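Re: [sim-manip] Right hand stalls in the kitchen task
2021-11-15

On 2021-11-15, the Sovitz sim desk wrote:
> We're seeing the right hand freeze in the Tullia kitchen
> after the April build. No error, it just stops over the
> board. Anyone else? We've had 2 out of 100 runs do it.

Yep, us too, and I'm so glad it's not only our setup! I spent ages blaming my own config (new colour settings, new friction values, the lot) before I went back and read the logs properly.

Ours dies at step 927, give or take nothing - same step every time once you fix the seed. The hand comes in over the cutting board, the planner decides the fingers are already touching something, and the safety stop kicks in without writing a word to the console. We had 18 runs go that way before I twigged. What worries me is the silent bit. If that stop fired on a real arm I'd want it yelling at me.

I reckon it's the collision shape on the fruit. Try swapping it for a plain sphere and see if your hand wakes up. 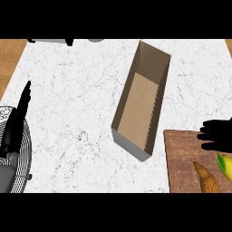
Cai
Simulation tester, Wuvby

The right hand's over the board with the croissant and the yellow fruit, and the box in the middle is still empty. Have a look at how near the leaf is to the lowest finger - I'd check whether the leaf has its own collision shape in your copy too. Happy to send my seed and log if you want to compare.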